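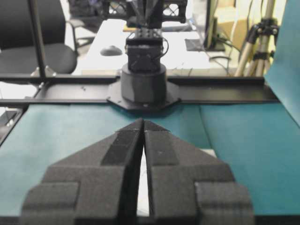

Our project was about table coverings, and I want to say right away that I didn't pick it because I love table coverings. I picked it because I'd spent most of January working at the long table in the Pangate workroom with my sleeve catching on the join, and when Ms. Vlachou asked for project ideas it was the first thing in my head. The teal one is what we ended up writing most of this report about. You get a fair idea of our two main headaches with it right there: the thin dark seam running on a slant down the right side, and the color, which looks washed out toward the left and a lot deeper toward the right. I can't tell you from a photo if the pieces at that seam are meeting or overlapping, and as you'll see, that question took up a big part of our spring.

## Who did what

Iresha Wijesinghe and I did the measuring and the trimming. Lionel Staniforth did the color part and took all the notes (his handwriting is why I ended up typing everything). Radka Vlachou was our supervisor. Senad Todorova runs the workroom and let us mess with the tables as long as we put them back the way we found them, more or less.

## What we wanted to find out

1. What's the best way to join pieces of covering so the seam doesn't catch on things?
2. Does the color of a covering really change how easy it is to see small parts on it?

We had a third question about cleaning, but we dropped it after the first week. It deserved its own project and we'd already used up our patience.

## Materials

The covering comes on a roll from Indosero. The roll is 600 mm wide, so anything wider than that means a seam, and our test table was wider. We cut our strips 2,000 mm long, laid them out flat overnight with books on the corners, and trimmed the ends the next day. Our budget for the whole project was $224 and we came in under it, mostly thanks to Senad finding a leftover roll in the supply closet. It was the same teal, so we counted ourselves lucky.

Besides that we used a steel ruler, a utility knife, double-sided tape, a box of mixed screws and washers, and index cards.

## The seam part

We tried two kinds of join. For the first one we cut the edges and pushed them up against each other (I'll call this the butt join – yes, that's the real name, and yes, Lionel laughed every time). For the second we let one strip lie over the other by the width of a thumb and taped it underneath.

Our test was the index card test. You lay a card flat on one side, push it across the seam with one finger, and write down if it glides, bumps or stops. We did it from both directions and at different spots along the seam, and we swapped who was pushing so it wasn't all one person's idea of a gentle push.

The overlap was great going one way. Coming down off the upper strip the card just slid along like the seam wasn't there. Going the other way it was terrible! It ran straight into the edge and stopped dead, or it went underneath, and then you had to fish it out. Iresha thinks people would get used to it if the overlap always faced away from them, but the long table gets used from every side, so there's no "away."

The butt join was never as good as the overlap on its best side, but it was pretty much the same in both directions. Mostly glides, a few bumps. The trouble is that it opens up. By the second week ours had a gap you could see, and crumbs and a washer had found their way into it.

We also tried running the seam at a slant instead of straight across. This was Eleni Radonjić's suggestion when she came by to see how we were doing, and I figured it would only make the cutting harder (it did). But the cards did better on it. My guess is that the edge of the card meets a slanted seam a little at a time, so there's less to catch on at once. We didn't have time to try different angles, and I'd really like to.

## The color part

Lionel dropped a mixed handful of screws and washers on each surface and timed how long it took one of us to pick out the washers. He compared the teal with bare tabletop and with a sheet of white poster board.

Light-colored parts were quickest to find on the teal. Dark parts were quickest on the white, and the teal came second there. Bare tabletop was last both times, which I would have bet money on. So if you work with all kinds of parts, the teal is a decent middle choice, and if everything you own is black I'd go with the poster board.

The thing that bugged us was glare. Depending on where you stand, one end of the teal looks almost a different color from the other end. For a while we suspected we'd been given two different rolls. Then Lionel walked around to the other side and the pale part moved with him – so it was the light. We should have closed the blinds for all the timed runs and we only did it for the later ones. The earlier runs are still in our table, but I marked them.

## What I'd change

- Close the blinds from day one.
- Cut a new blade for every strip. I mean snap a new one. A dull blade gives you a wavy edge, and a wavy edge makes a bad butt join.
- Test the slanted seam with tape under it for a full month.
- Get more people to push the cards. We got too good at it.

Senad asked which join he should use when the long table gets redone, and we told him slanted, butted and taped all the way down. He's got the offcuts if anyone in next year's class wants to keep going with the angles.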